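Why I gave up on the flower food packet

Every bunch of cut flowers I have bought came with a little sachet, and for years I tipped it in without thinking. Then Nives Sanna, who has the plot behind mine, told me a splash of lemonade did the same job. Somebody else swore by a copper coin. A blog I used to trust said vodka.

So in February I tried the lot, in jam jars, on the landing. Grocery store tulips, 20 stems, all the same color. I changed the water on Thursday and otherwise left them alone.

What did best? The jar with clean water and a fresh cut. I couldn't tell the sachet from it, and the coin jar smelled. I know this proves very little (one landing, one batch of tulips), but it's more testing than most of these tips ever get.

Is fake any better?

Rowena Gatchalian says I should quit fussing and go artificial. I'm not sold. Fake flowers get pitched as the thrifty choice, and then the nice ones cost $44 a bunch and need dusting forever. The color is usually what gives them away. Blue hydrangeas do better than most, I'll admit, and red roses do worse.

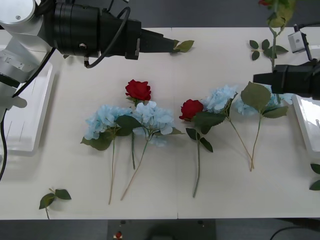
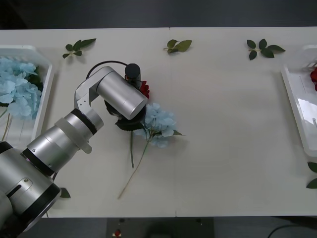
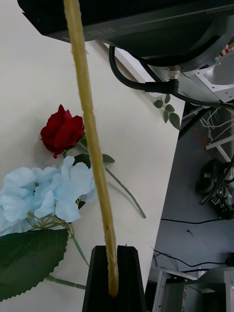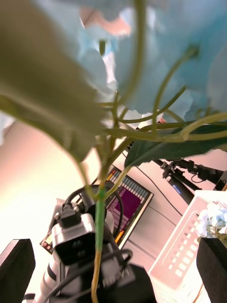
What I do now

Cut the stems, wash the vase with dish soap, change the water when I remember. The sachets go in a drawer. If anyone has a side-by-side test of the lemonade thing with more than one jar of each, send it over and I'll read it. Please don't send me the aspirin one again.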